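Home | Properties | Inspections | Forms | Contact
Search this site Go

Fanthorpe Storage Building, Annual Walk-Through
Date: May 23, 2023
Inspector: Ritva Peltonen
Present for the owner: Lambros Psarras
Floor area per owner's plan: 3,257 sq ft (not measured by me)

Rating: OK / FIX / ASK. ASK means I was told something and would like to see it on paper.

EXITS
Front door opens fully from inside: OK
Rear door opens fully from inside: FIX. Opens if you lean on it. I was told it "only sticks in damp weather." The weather was dry.
Exit signs lit: OK
Path to rear door clear: FIX. Pallets. Same comment as last year, and I got the same promise.

FIRE
Extinguishers mounted and tagged: FIX. 2 tags out of date. The Halliday service sheet says all were done. Somebody should explain how both can be right.
Smoke alarms tested: OK, front and office.
Smoke alarm, loft: ASK. Ladder was locked up and the key was with Eilidh Nisbet, who was off. Not tested, so not passed.
Heater clearance: OK

ELECTRICAL
Panel accessible: OK
Breakers labeled: FIX. "Misc" is not a label.
Extension cords used as permanent wiring: FIX. One behind the office desk. Mr. Psarras calls it temporary. It has been painted over.

FLOORS AND STAIRS
Handrail solid: OK
Treads: FIX. Second from the top moves.
Floor drain cover in place: OK
Non-slip coating: ASK. Kaline brochure says it lasts around 5 years. I'd want to know when it went down before I believed any number.

WALLS
Mortar joints, brickwork: ASK. Owner's file has a repair invoice with no location on it. I can't sign off on "various."
Join between brick and plain wall: ASK. The file says sealed. No product name, no date.

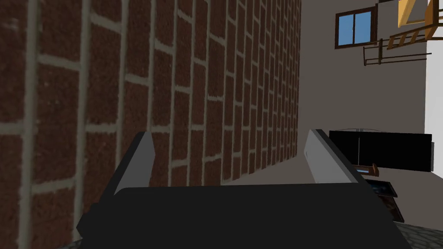
Fig. 1. Brick in running bond, meeting plain gray wall.

Damp readings: not taken. Meter battery dead, my fault. Will bring a spare.

FOLLOW-UP
Rear door, pallets, cord and stair tread to be fixed before the June visit. Beathag Jardine to send the invoice detail and the coating date. A phone call saying it's done will not change any rating on this sheet.
Loft alarm to be tested with the key on site.

Overall: not passed.

Questions: Inspections desk, Effie MacBrayne | Copyright 2023 | Back to top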